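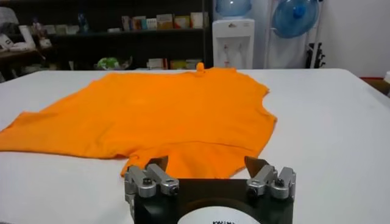

T-shirt folding

T-shirt folding is the domestic practice of reducing a short-sleeved shirt to a compact, more or less rectangular shape for storage, transport or sale. It is done in most households, usually in front of something else, and is widely held to be simple by people who have not been asked to redo theirs.

The T-shirt is an awkward thing to fold. It is soft, it has two projections at the top which serve no purpose in a drawer, and its neckline is made of a thicker ribbed band that likes to stand up when the rest lies down. Most methods are attempts to deal with the sleeves and then to stop the neckline from undoing the work.

Contents
1 Spreading
2 Common methods
3 Surfaces
4 Faults
5 The folding board
6 Stacking and filing
7 In shops
8 See also

Spreading

Every method begins with spreading, in which the shirt is laid out and persuaded to be flat. Manuals give this stage a single line. In practice it takes up a good part of the time, particularly with shirts that have spent the night in the basket.

The usual approach is to hold the shirt by both shoulders, give it one sharp shake, lower it hem first and smooth from the middle outwards. Smoothing from the edges inwards collects all the creases in the centre of the chest, where they will be seen. The sleeves are pulled out to the sides last. One sleeve generally comes out straight and the other does not.

Whether the shirt should lie face up or face down depends on the method. Face down is the commoner choice, as it leaves the front showing at the end. Households that fold face up get a neat parcel with the label on display and then have to open it to find out which shirt it is.

Common methods

The thirds fold, sometimes called the drawer fold, is the one most people learn at home. With the shirt face down, one side is folded in towards the middle with its sleeve turned back on itself, the other side is brought over to match, and the long strip that results is folded in half from the hem, then in half again.

The half fold skips the first stage. The shirt is folded down the middle, sleeve on sleeve, then turned up from the bottom. It is fast and leaves a crease down the front like a badly hung door. It is favoured by teenagers and by anyone packing for somebody else.

The pinch fold relies on gripping the shirt at three points, crossing the hands and lifting, so that the garment appears to fold itself. It takes about an afternoon to learn and saves a few seconds a shirt. Its main use is at family gatherings.

Rolling is not strictly folding, though it is always included under the heading. The shirt is folded lengthways and rolled from one end. Supporters say it prevents creases. It does prevent sharp ones, and replaces them with a general waviness.

Surfaces

A table at waist height is the surface most often recommended, and a bed the one most often used. The bed has the advantage of being near the drawer. It has the drawback of giving way under the hand, so that any smoothing done on one side reappears on the other.

A smooth, hard top lets the fabric slide, which helps with spreading and hinders everything afterwards. Ironing boards are too narrow for an adult shirt, and the sleeves hang off the sides. The floor is flat, ample and free, and is given up at different ages by different people.

Pale surfaces have a small following among those who fold a great many shirts, on the grounds that a strongly coloured garment shows its outline clearly against them. White shirts are then folded by faith.

Faults

The literature on folding faults is thin, but a few terms have become fairly settled.

Peak: a small fold of collar or neckline standing above the rest of the shirt. Pressing it down moves it along.

Dog-ear: a corner of the hem tucked under or turned up, leaving a notch in the lower edge. It is seldom noticed until the shirt is worn.

Ghost line: a crease across the lower body left by an earlier fold. The shirt will try to fold there again whatever is intended.

Drift: the gradual turning of the shirt on the table while one side is being smoothed, so that the finished article leans.

The folding board

The folding board is a set of hinged panels which are flipped over in turn, carrying the shirt with them. Children enjoy it enormously for two shirts. The Tritow, a plastic board with ventilation holes, was sold by mail order with a leaflet by Inès Royer, whose instructions ran to 20 steps, the first of which was to clear the table. The rival Jadska had fewer panels and a stiffer hinge, and is remembered chiefly for the noise.

Boards give a very regular result. They also need to be kept somewhere, and the usual place is the drawer in which the shirts were meant to go.

Stacking and filing

Folded shirts may be stacked flat or stood on edge in rows. Stacking is the older arrangement and gives rise to the well-known habit of wearing only the top three. Filing allows every shirt to be seen at once, provided the drawer is full. In a half-empty drawer the row slumps to one side by September and is thereafter a stack lying down.

Gaëtan Courtois, in his short book The Linen Shelf, kept a tally of the shirts he folded at home and arrived at 876 before his family asked him to stop mentioning it. He found stacking quicker and filing more satisfying, and ended the chapter by recommending hooks.

In shops

Shop folding differs from home folding in that the shirt is expected to be unfolded by strangers. The clothing chain Saavedra issued its staff with a card the width of the finished fold, around which each shirt was wrapped before the card was slid out. The cards were popular and were mostly used for writing down break times.

A display table is commonly folded afresh at closing time. Shirts in the middle of a pile stay neat for weeks. The sizes people want are at the bottom.

See also

Airing cupboard
Fitted sheet
Ironing
Odd socks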